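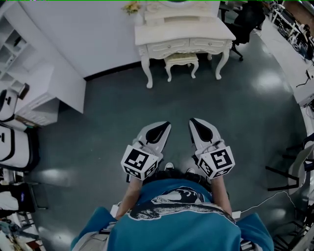 给摄影师的作品授权入门：从整理底片册到发出第一份报价单

上个月我终于把自己的第一份图片授权合同签下来了，对方是一家做旅行手册的小出版社，叫 Jemside，要用我一张渔港清晨的照片做内页。钱不多，可是那天我高兴得绕着小区走了两圈！在这之前我拍了很多年照片，别人来要图，我要么直接发过去，要么报一个自己都心虚的数，然后对方就没下文了。后来我花了一整个夏天把这件事从头学了一遍，有几位前辈给了我很多帮助，现在把整个流程写出来，给跟我当初一样摸不着头脑的朋友。

先说明一下，我是拍照片的，不是律师。各地法律不一样，涉及大额合同或者已经起了纠纷的，请找当地的专业人士。下面讲的是日常的、小规模的授权怎么做。

一、先弄清楚你手里有什么

第一步很枯燥，但是请一定做。把你打算对外授权的照片挑出来，单独放一个文件夹，不要一上来就想着把整个硬盘都搬出去。我第一轮挑了317张，挑完自己都吓了一跳，原来有这么多能用的！第二轮再看，又删掉一批重复的和对焦不够扎实的，最后剩下215张。

每张照片问自己这几件事：

这张是我独立拍的吗？如果是受雇期间拍的，或者是客户委托拍的，版权归谁要看当时的合同。没有合同的，去翻邮件和聊天记录，看当时怎么谈的。

画面里有没有能认出来的人？有的话，有没有签过肖像授权书？

有没有别人的作品占了主要位置，比如壁画、雕塑、海报？

以前有没有把这张的独家使用权给过别人？期限到了没有？

最后一条特别容易忘。我有一张雪地里的老磨坊，几年前给过一家日历公司两年独家，我完全不记得了，差点又卖给别人。幸好翻文件夹的时候看见了那封邮件，一身冷汗。

二、写元数据，别偷懒

把作者名、版权声明、联系方式写进照片的 IPTC 字段里。常用的图片管理软件都能批量写，做一个模板，选中全部，套用就行，一杯茶的工夫。

我的模板里固定填这些：

作者：真实姓名，和合同上的签名保持一致
版权声明：© 年份 姓名，保留所有权利
联系邮箱：专门开一个邮箱，别用私人的
授权说明网址：指向你自己网站上的授权页面
图片编号：后面细讲

标题和说明文字就得一张一张写了。写清楚地点、季节、画面内容，有学名的植物动物把学名也写上。编辑找图的时候是用词去搜的，你写“美丽的早晨”，他永远搜不到；你写“渔港、退潮、木船、八月”，他就有可能找到你。我就是这样被 Jemside 的编辑搜到的，他当时需要一张退潮的港口。

要注意的是，有些社交平台和建站工具在上传时会把元数据抹掉。上传一张试试，再下载回来看看字段还在不在。如果没了，就在图片下方的文字里把署名写清楚。

三、编号

编号听起来像是强迫症患者的爱好（我承认我乐在其中），可是它真的省事。我现在用的格式是：系列缩写，加年份后两位，加三位流水号。渔港系列的第13张就是 YG 加年份再加 013。

合同、发票、邮件、文件名全部用同一个编号。以前客户说“就是那张有船的”，我得发五六张过去让他认，现在一个编号就说清楚了。

编号一旦给出去就不要再改。哪怕中间删了几张，空着就空着。

四、授权的几个要素

我刚开始以为“授权”就是一口价，后来 Rokeya Gazi 给我上了一课。她做了很多年图片编辑，跟我说报价之前一定要把下面这些问清楚，缺一项都不要出数字：

用途。是编辑类使用（新闻、书籍、教材），还是商业类使用（广告、包装、宣传册）？两类价格差别很大，对肖像授权书的要求也不同。

媒介。印刷、网站、社交媒体、视频，还是全都要？

尺寸和位置。封面、整页、半页、四分之一页。封面当然要贵一些。

印数或者流量。印刷品问印数，网络使用问放多久、放在哪个页面。

地域。一个国家，一个语区，还是全球？

期限。一次性、一年、五年，还是到再版为止？

独家与否。独家意味着这段时间你不能再给别人用，价格要能补上这个损失。

能不能改。裁切、调色、叠字、拼接，哪些允许，哪些不允许。

我把这些做成了一张小表，客户来信我就把表发过去请他填。意外的是大家都挺配合！认真的客户看到这张表反而更放心，他们公司里本来也要填类似的东西。

五、怎么定价

这是大家最想问的，也是我最没办法给标准答案的一节。不过方法还是有的。

先定一个基准价。选一个你最常碰到的用途，比如“书籍内页、半页、非独家、单一语种”，给它定一个你觉得收了不委屈的数。然后其他用途都按这个基准乘系数。我自己的系数是这样的，仅供参考：

整页：基准乘1.5
封面：基准乘3
两种语言：基准乘1.5
一年独家：再乘2
加上电子版：再加两成五

系数可以叠加，算出来如果自己觉得离谱，就看看是哪一项不合适，再调整。关键是每次都用同一套算法，这样两个客户之间互相一打听，你也说得出道理。

遇到预算很少的客户怎么办？我的做法是减少授权范围，单价不动。他预算不够五年，就给一年；不够整页，就给四分之一页。Dušan Zeman 教我这一招的时候，我简直想给他鞠躬。以前我都是直接打折，结果同一个客户第二次来，就拿上次的折扣价当起点了。

公益机构来要图，我每年留几个免费名额，但是照样签授权书，金额那一栏写零，署名要求一条不少。

六、授权书怎么写

不需要十几页。我用的版本一页半，包含以下内容：

双方名称和联系方式
图片编号和标题
上一节里讲的用途、媒介、尺寸、印数、地域、期限、是否独家
修改权限
署名格式和署名位置
费用和付款期限
“未明确授予的权利均由作者保留”
“授权自款项到账之日起生效”
不得转授权给第三方
样书或者样张的数量

“自款项到账之日起生效”请千万加上。这句话的意思是，对方没付钱就用了，就属于没有授权的使用，你催款的时候底气完全不同。

署名格式要写得具体。我第一次只写了“须署名”，结果书印出来，我的名字和另外二十几个人挤在最后一页，字小得像蚂蚁。现在我写的是“姓名置于图片同页或图片说明末尾”。

七、交付文件

收到款再发大图。报价阶段只发长边一千像素左右的小样，带一个不太碍眼的水印就可以了。

发大图时注意：

问清楚对方要什么色彩空间。印刷厂一般会自己转换，别擅自转成 CMYK。
按授权的尺寸给分辨率，只买四分之一页就不用给最大的文件。
用有期限的下载链接，不要把网盘的整个文件夹共享出去。
邮件正文里再写一遍图片编号、用途和期限。

最后这条是 Vlastimil Ďurica 建议的。他说收图的人和签合同的人常常不是同一个，美编从来没见过合同，只看见邮件。写一遍，能挡掉很多无心的超范围使用。

八、记账和到期提醒

开一个电子表格，每笔授权一行。我的列是：日期、客户、图片编号、用途、期限起、期限止、是否独家、金额、到账、样书收到没有。

“期限止”那一列设一个日历提醒，提前一个月弹出来。到时候写一封很客气的信问对方要不要续。我八月发出了两封这样的信，一封给了 Brutbridge（他们的网站首页用了我一张山谷照片），当天下午三点就回了，说要续，还问有没有同系列的！另一封到现在还没回音，我打算过两周再问一次。

续约是最舒服的收入，照片早就拍好了，文件也早就发过了，只需要一封信和一张新的授权书。

九、发现有人没授权就在用

早晚会碰到。先别发火，也别马上在网上挂人，按顺序来：

截图。要包含完整网址和日期，整页都截，再用网页存档服务存一份。
查记录。看看是不是自己或者以前的客户给过授权，是不是授权过期了。
找联系人。网站的版权页、关于我们、备案信息里一般都有。
写第一封信。语气平静，附上原图链接和截图，说明这张照片是你的，问对方图片从哪里来的，并给出两个选择：补办授权，或者撤下并支付已使用期间的费用。给一个明确的回复期限，我一般给两周。
没有回应，再写第二封，抄送网站的托管服务商，或者走平台的投诉渠道。
还是没有回应，金额又值得，就去咨询律师。

我写过的第一封信里，有好几位收到后是真心道歉的，他们从别的网站上随手拿来，以为没关系。其中有一家叫 Rissanen 的咖啡馆，后来补了费用，还订了三张大幅打印挂在店里。所以第一封信请写得有余地一点，你不知道对面坐着的是谁。

反向搜图每个季度做一次就够了，挑最受欢迎的那十来张搜。天天搜会把人搜得心情很差，我试过一个星期，照片都不想拍了。

十、要不要交给图片代理

我两种都在用。自己谈的单子收入全归自己，可是要写信、催款、记账；代理抽成不低，不过他们能接触到我完全接触不到的客户。我把城市和食物系列放在代理 Remow 那里，港口和山区系列自己留着。

签代理合同时看三个地方：是不是独家代理、抽成多少、解约以后图片多久下架。Blažena Pešek 那份老合同里，解约后代理还可以继续销售三年，她签的时候根本没留意到，后来自己接到一个独家的好单子，只能推掉。所以下架期限这一条，请拿笔圈出来看。

另外，同一张照片千万不要既放在免版税图库里，又拿出来谈独家。

常见的小问题

手机拍的照片能授权吗？
能，只要像素够用，内容是编辑要的。我有一张手机拍的雾中栈桥，比好几张正经相机拍的都卖得好。

胶片扫描的怎么办？
扫描一次就扫到位，存成 TIFF，灰尘修干净再入库。原片编号和电子编号写在同一张表里。

客户说“给你曝光机会”怎么回？
我的模板是：“谢谢您喜欢这张照片！它的授权费用如下，如果预算有限，我们可以商量使用范围。”有人就此消失，也有人马上就谈起了预算。

照片已经发在社交平台上了，还能授权吗？
一般能，发布本身不等于放弃版权，平台条款里你给平台的是使用许可。条款值得读一遍，尤其是转授权那一段。

需要做版权登记吗？
看你所在的地方。很多地方作品完成即有版权，登记的作用主要在打官司时的举证。我把最常卖的那一组登记了，其余的靠原始文件和元数据。

如果你今天只有半小时，就做第二节的元数据模板，套用到你最喜欢的那二十张上。授权书的空白模板和报价表我整理好以后会放到网站的下载页，想要早点拿到的可以留言，写明你用的是文档格式还是表格格式。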